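Table Sorting Assistants (part-time, paid)
Lakitico Household Goods Study, Clamberg

Posted Nov 25, 2020

Lakitico is looking for people to help with a study of how everyday objects are set out, picked up, sorted and put away on a tabletop. The work is done on site in Clamberg. No previous experience is required. We are filling 20 places.

What the work is

Each session is built around a small group of household and office items. You will be given a setup card that lists the items and says how they should be placed on the table: standing, lying flat, at an angle, near a corner, close to another item and so on. You lay out the table according to the card, check it against the list, and sign the sheet. When the round is finished you clear the table, put the items back in their bins and set up the next card.

The items come from a stock of over 3000 pieces kept on shelves in the next room. They include kitchen bottles, drinks, cleaning supplies, stationery, boxed electronics and small parts such as caps and discs. Some are imported and carry labels in other languages. You do not need to read them. Every item has a stock number on the list.

The tables are carpeted and have rounded corners. Bottles are often placed on their sides, and round ones will roll if the table is bumped, so we ask everyone to work at a steady pace and keep bags and coats off the work area. A typical table might hold a yellow squeeze bottle with a green cap, a drink bottle with a yellow screw cap, a sponge, a whiteboard marker and a product box set upright in a corner.

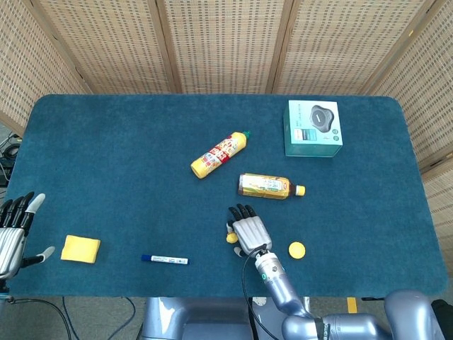
What you will do

Collect the bins for your session from the shelves and return them at the end.
Set out items as shown on the card.
Check that lids and caps are tight on anything that holds liquid.
Wipe down items and tables between rounds.
Report anything that is leaking, cracked, past its date or missing its label.
Fill in the session sheet in pen. Corrections should be crossed out once and initialed.

What we are looking for

You must be 18 or older and allowed to work in the United States. You should be able to stand for most of a session, with a break in the middle, and lift a full bin from waist height. You need to be able to follow written instructions in English closely, including when they seem fussy. A card that says the marker goes to the right of the sponge means exactly that.

Good color vision is helpful, because several items differ only in the color of the cap or label. Please tell us if this is a problem for you. There is also shelf and stock work, and we can usually arrange the schedule around it.

People who have worked in a store, a stockroom, a school kitchen or a library tend to pick this up quickly.

Hours and pay

Sessions last 2 hours. Most people take three or four sessions a week. Morning, afternoon and early evening slots are open, and you choose yours from the sign-up sheet a week ahead. If you can't make a slot, call the front desk before it starts so we can offer it to someone else.

Pay is by the session, at the rate given in your offer letter, and goes out every other week by direct deposit. Training is one session and is paid at the same rate. Parking is free behind the building.

The work area

Tables stand inside folding dividers with woven beige panels. There are cables on the floor in places, so closed flat shoes are required. Yellow marks on the floor should be left where they are. Food and drink stay in the break room. Please don't open or use any of the stock, including the drinks.

Masks are required indoors, and hand sanitizer is at the door.

How to apply

Pick up a form at the Lakitico front desk, 81 Ibarra Street, Clamberg, or ask for one by phone. Return it in person or leave it in the drop box by the side entrance. On the form, list the times you are free and any stock, store or cleaning work you have done. A resume is fine but not needed.

We will call you to set up a short visit, during which you will lay out one practice table. People who applied in September and did not get a place can apply again and do not need to repeat the visit.

Staffing for this study is handled by Ollo, and your offer letter will come from them.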